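4. 탁자 가장자리라는 자리

4.1 왜 하필 가장자리였나

처음 연구 계획서를 쓸 때만 해도 저는 탁자 가운데만 볼 생각이었습니다. 꽃을 꽂는 사람은 탁자 한가운데에 병을 놓고, 그 주위로 가위며 끈이며 젖은 수건을 늘어놓을 거라고 믿었거든요. 실제로 선행 조사 때 만든 기록지에는 '중앙', '왼쪽', '오른쪽'이라는 칸만 있었고 가장자리는 아예 없었습니다(이 기록지는 부록 2에 그대로 실었습니다. 좀 부끄럽지만 고치지 않았어요). 그런데 Dusaddale 작업실에서 정리 과정을 지켜보기 시작하자마자 칸이 모자랐습니다. 사람들이 물건을 내려놓는 곳은 자꾸만 끝 쪽, 몸에서 가장 가까운 그 좁은 띠였고, 저는 기록지 여백에 화살표를 그려 가며 버텼습니다.

이 절에서 말하는 '가장자리'는 상판의 끝선과 그 바로 안쪽, 손바닥을 눕혔을 때 덮이는 정도의 폭을 가리킵니다. 자로 재서 정한 폭은 아니에요. 손바닥 크기는 사람마다 다르니 엄밀하지 않다는 지적을 받을 수 있고, 심사 과정에서 이미 받았습니다. 그래도 저는 이 정의를 유지하기로 했습니다. 꽃가지를 잠깐 내려놓는 사람은 탁자를 센티미터로 나누어 보지 않고, 자기 손이 닿고 쉬는 만큼으로 나누어 쓰니까요. 참여자들의 말에서도 "요 앞", "여기 끝에", "손 밑에" 같은 표현이 훨씬 자주 나왔습니다.

작업실의 가구 이야기를 조금 해야겠네요. 우리가 쓴 것은 Flanel이라는 이름으로 들어온 흰 탁자들입니다. 작업실 쪽에서는 그냥 '플라넬'이라고 부르고, "플라넬 좀 밀어 줘" 하는 식으로 씁니다. 흰색이라는 점이 의외로 중요했어요. 잘라 낸 잎이나 초록 줄기는 흰 상판 위에서 금방 눈에 띄어서 누구든 지나가다 집어 버리는데, 흰 꽃은 그렇지 않았습니다. 같은 크기의 조각이라도 흰 꽃 쪽이 훨씬 오래 남아 있었고, 저는 이걸 처음에는 사람들이 꽃을 아껴서 그런다고 해석했다가 나중에 메모를 고쳤습니다. 아끼는 마음도 있었겠지만 안 보였던 경우도 섞여 있었어요. 둘을 깔끔하게 가르는 방법은 끝내 찾지 못했습니다.

4.2 걸쳐 놓기

기록을 다시 읽다 보니 가장자리에 물건을 두는 방식이 눈에 들어왔습니다. 저는 크게 '올려놓기', '기대 놓기', '걸쳐 놓기'로 나누었어요. 올려놓기는 물건 전체가 상판 안에 들어와 있는 경우이고, 기대 놓기는 병이나 상자에 몸을 맡기고 서 있는 경우입니다. 걸쳐 놓기는 한쪽은 상판에, 다른 한쪽은 허공에 있는 경우인데, 저는 이 걸쳐 놓기가 제일 재미있었습니다!

걸쳐 놓은 꽃가지는 참 애매한 물건입니다. 버린 것이라면 쓰레기통에 있어야 하고, 쓸 것이라면 물에 꽂혀 있거나 적어도 다른 가지들과 같이 누워 있어야 할 텐데 그 어느 쪽도 아니거든요. 면담에서 참여자 한 분은 "아직 결정 안 한 거예요"라고 했고, 다른 분은 "다시 집기 좋으라고요"라고 했습니다. 뒤의 말이 저한테는 오래 남았습니다. 줄기가 상판 밖으로 나와 있으면 납작하게 누운 가지보다 손가락으로 집기가 쉽습니다. 손톱으로 긁어 올릴 필요 없이 밖에 나온 부분을 쥐면 되니까요. 저도 집에서 볼펜을 그렇게 두는 버릇이 있다는 걸 이 연구를 하면서 알았습니다.

그림 3이 이 배치를 보여 줍니다. 꽃송이는 위쪽에 모여 있고 가느다란 연두색 줄기가 탁자 끝선 너머로 늘어져 있는데, 낮은 쪽에서 올려다본 각도여서 상판의 두께와 줄기의 관계가 비교적 잘 드러납니다. 서서 내려다보면 줄기와 끝선이 겹쳐 보여서 걸쳐 놓은 것인지 그냥 올려놓은 것인지 헷갈리는 일이 많았어요. 실제로 제가 서서 적은 기록 가운데 일부는 나중에 분류를 바꿔야 했습니다. 같은 탁자의 오른쪽 끝 가까이에 둥근 배선 구멍도 보이는데, 이 구멍에 대해서는 4.3에서 따로 이야기하겠습니다.

그림 3. 흰 탁자의 가장자리에 놓인 작은 흰 꽃가지. 줄기가 상판 끝 바깥으로 내려와 있다.

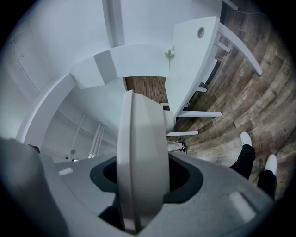
4.3 구멍과 바닥, 그리고 굴러가는 것들

배선 구멍은 원래 제 관심 밖이었습니다. 전선을 내리라고 뚫어 놓은 것이고, 꽃 작업에는 딱히 쓸 일이 없다고 생각했어요. 그런데 정리 시간이 되면 사정이 달라졌습니다. 상판을 쓸어 내는 손이 구멍 쪽으로 가면 꼭 속도가 줄었습니다. 작은 꽃잎이나 잘린 줄기 끝이 그리로 빠지면 탁자 밑으로 들어가서 다시 주워야 하거든요. 참여자들은 여기에 대해 별말을 하지 않았고, 제가 물었더니 그제야 "아, 그러네요" 하는 반응이 많았습니다. 몸이 먼저 피해 가고 있었던 셈입니다.

반대로 이 구멍을 일부러 쓰는 분도 있었습니다. 긴 가지 하나를 구멍에 꽂아 세워 두고는 나머지를 정리하는 거예요. 저는 처음 봤을 때 좀 감탄했습니다(관찰 일지에 느낌표를 세 개나 찍었더군요). 하지만 굵은 가지여야 서고 가는 가지는 그대로 빠져 버려서 널리 퍼지지는 않았습니다. 한 번 따라 해 보고 바닥에서 가지를 주운 다음에는 다들 원래 하던 대로 가장자리에 걸쳐 두었어요.

바닥 이야기도 빼놓을 수 없습니다. 작업실 바닥은 갈색과 회색, 황갈색이 섞인 나무 널이고 결과 옹이가 꽤 또렷합니다. 상판에서는 잘 안 보이던 흰 꽃잎이 바닥에 떨어지는 순간 갑자기 잘 보이고, 상판에서 잘 보이던 갈색 줄기 토막은 바닥에 내려가면 옹이인지 쓰레기인지 알 수가 없습니다. 정리가 탁자에서 바닥으로 넘어갈 때 사람들이 찾는 대상이 통째로 바뀌는 이유를 저는 여기서 찾고 있습니다. 탁자에서는 초록과 갈색을 먼저 치우고, 바닥에서는 흰 것을 먼저 줍습니다. 비질을 다 했다고 한 뒤에 제가 무릎을 꿇고 훑어보면 남아 있는 건 대개 갈색 토막이었고요. 심사위원 한 분이 빛의 영향은 없느냐고 물으셨는데, 있을 겁니다. 흐린 날의 기록이 너무 적어서 이번에는 비교하지 못했습니다.

4.4 '나중에'의 길이

가장자리에 걸쳐 놓은 가지는 언제까지 거기 있을까요? 저는 이걸 '나중에의 길이'라고 불렀습니다. 학회에서 발표했더니 이름이 너무 시적이라는 말을 들었지만 달리 부를 말이 없어서 그냥 쓰고 있어요. 측정 방법은 단순합니다. 가지가 놓인 순간을 적고, 누군가 다시 손댄 순간을 적습니다. 놓은 사람이 직접 집었는지, 다른 사람이 집었는지도 함께 적었고요. 관찰 기록은 모두 2,580건인데, 여기에는 꽃가지 말고 끈이나 포장지, 가위에 관한 기록도 들어 있습니다.

다른 사람이 집은 경우에는 거의 언제나 말이 붙었습니다. "이거 쓰실 거예요?" "버려도 돼요?" 같은 짧은 물음이지요. 탁자 가운데 흩어진 조각을 치울 때는 묻지 않던 분들이 끝에 걸쳐진 가지 앞에서는 물었습니다. 심지어 꽃이 거의 다 떨어져 누가 봐도 쓸모없는 가지인데도 물었어요. 저는 걸쳐 놓은 모양 자체가 '누가 일부러 둔 것'이라는 표시로 읽혔다고 봅니다. 떨어져서 우연히 그렇게 걸린 가지도 분명 있었을 텐데, 보는 사람은 그 차이를 알 수 없고 일단 묻는 쪽을 택한 거죠.

놓은 사람이 직접 집은 경우는 조용했습니다. 대부분 병에 꽂거나 버렸는데, 가끔은 집었다가 도로 같은 자리에 내려놓기도 했습니다. 이 도로 내려놓기를 새 기록으로 칠지 앞 기록의 연장으로 칠지를 두고 저는 꽤 오래 고민했어요. 7월에 코딩 기준을 한 번 바꾸면서 손에서 완전히 떨어졌으면 새 기록으로 치기로 했고, 그 전에 모은 자료도 모두 다시 분류했습니다. 바꾸기 전의 표를 보고 싶은 분은 부록 5를 참고하시면 됩니다.

4.5 Jovura 작업실과 견주어 보면

같은 절차로 들여다본 Jovura 작업실에서는 걸쳐 놓기가 드물었습니다. 거기 탁자는 끝이 둥글게 말려 있어서 가벼운 가지가 자꾸 미끄러지고, 대신 창턱이 가장자리 노릇을 했습니다. 작업하던 사람이 몸을 반쯤 돌려 창턱에 가지를 올려 두고 돌아오는 식이에요. 한 걸음이 더 드는데도 다들 그렇게 했습니다. 그 창턱의 가지를 치울 때에도 어김없이 "이거 쓰실 거예요?"가 나왔고요.

다만 두 작업실은 크기도 다르고 모이는 사람의 경력도 달라서, 저는 이 차이를 탁자 모양 하나로 설명할 생각은 없습니다. Jovura 쪽은 서로 오래 알고 지낸 사이가 많아 묻는 말이 더 짧았고, 눈짓으로 끝나는 경우도 있어서 제가 놓친 물음이 꽤 될 거예요. 다음 관찰에서는 Dusaddale의 흰 탁자 하나를 Jovura로 옮겨 창가 가까이에 두고, 창턱과 탁자 끝 가운데 어느 쪽에 가지가 남는지 보려고 합니다.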